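Home Forums Shop Floor Talk Automation & Controls New Posts Log In

Two arms going on our kitting bench, what happens to the rest of us?

benchmonkey_lou
May 8, 2020
Long time reader, finally have something to post. I do hardware kitting at Travero, out by the Skornby road. If you've never kitted, it's nuts, washers, screws and the odd block or spacer going from a pile into a tray, then a bag, then a box, all day. There are 19 of us on days. Since March we've known that management is putting a two-arm cell in from an outfit called Endero, and they've been building the whole thing on the computer first, floor stains and all (I laughed out loud when I saw they'd done the rust).

So the plan as I understand it is two arms share one table, parts get dumped loose, and the arms sort them into the tray. One person "tends" it. They keep using that word. I've been on the bench 6 years and I have no idea if tending is a promotion or babysitting. Pay grade hasn't been mentioned once.

My real question is for anybody who went through this. What did your day look like afterwards? Not the brochure version please!
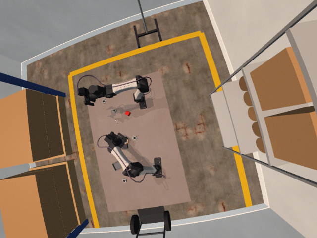
Re: Two arms going on our kitting bench, what happens to the rest of us?

dropforge
Been there. We got a single arm on a packing line and I was the lucky tender. First couple of months I worked harder than I ever did by hand, because every time it fumbled a washer I had to walk over, clear it, hit reset and walk back. My step count was amazing. After that it calmed down and I got bored, which was worse in its own way.

Get the job description in writing before it goes live. I mean it. Ours said "and other duties" and other duties turned out to be the loading dock.

Re: Two arms going on our kitting bench, what happens to the rest of us?

quietriot_qa
I'm going to disagree with dropforge a little. I was in quality at Ó Conaill when they automated kitting and my wrists have never been better. Picking up little nuts for a full shift is a terrible thing to do to a human hand and I don't miss it. What I got in return was checking trays and writing up why a kit came out wrong, and I like that kind of thing (I know, I know).

But I was one of the ones who got picked. The folks who weren't picked went to second shift or they left. So take my sunny attitude with that in mind.

Lou, what have they told you about how parts get to the table? A mix of loose stuff on a flat top is slow going for an arm. A washer lying flat is a pain for two fingers. Ask if they looked at feeders.

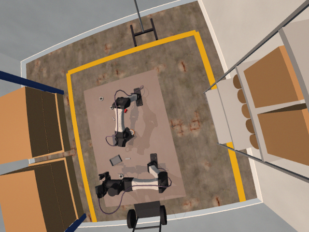 Bench from overhead in the sim, gray tray between the two arms, hardware loose on the surface.

benchmonkey_lou
Good question about feeders, I asked the Endero guy at lunch and he said they want it to cope with loose parts because our mix changes so much. We run 32 different kits and some of them only come up twice a month. He was nice about it and let me drive one of the arms on the screen for a while. It's harder than it looks! You have no feel at all. I've been finding screws by touch without looking down for years, and now I'm squinting at a monitor trying to work out if the fingers are over the part or beside it.

He also said they'd like a few of us to do a lot of that driving so the thing can learn from it. I said sure, and then I went home and thought, hang on, am I training my replacement at my regular rate?

dropforge
You are, and you should ask for more than your regular rate.

tapdrill_77
Oh come on. You train new hires at your regular rate too. I've trained people who went on to be my boss and I didn't send a bill. If the company stays open because it can quote the small jobs again, that's worth something to everybody on the bench. Our place waited too long and there's no bench now at all.

dropforge
A new hire doesn't take 40 minutes to learn my job and then do three shifts. Different thing, tapdrill, and you know it.

quietriot_qa
If somebody has an arm that learned to kit in 40 minutes I'd like to see it, lol. Ours needed weeks and still got confused when purchasing switched washers.

Lou, what you said about squinting at the screen is the part I'd push on. The picture from the gripper is a weird way to see your own workplace. You lose the table really fast and it's tiring. We got them to agree to short turns on the driving station with a real break between, and it was the single best thing we asked for.
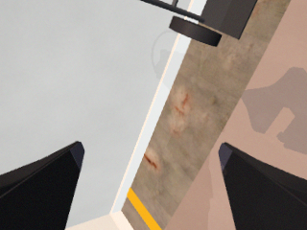

From the gripper with the fingers spread wide. Stained floor and a bit of the yellow line showing through the gap.

tapdrill_77
Agree with the short turns. See, I can be reasonable.

benchmonkey_lou
OK, I took all this to the shift lead. Short turns on the driving station sounded fine to her. Pay she has to take upstairs, which I expected. She did say the bench by the window stays manual for the oddball kits, and that whoever tends the cell will rotate through it so we don't all forget how to do it by hand. I'm cautiously OK with that? Two of the older hands are not, and I get it.

She passed around a sheet of things people had been asking, so I'm copying the one that came up most on here.

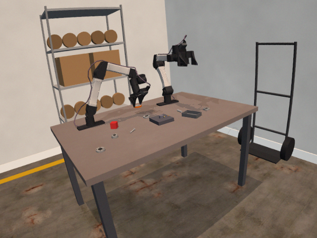
Does the person tending the cell need to know how to program?

Most of the work is loading parts, clearing jams, checking trays and restarting a job from a menu. Changes to the program go through Endero, and anyone who wants to learn that side can ask for the training.

dropforge
"Can ask for" is doing a lot of lifting there. Ask if it's paid hours.

benchmonkey_lou
Already on my list for her, right under pay grade.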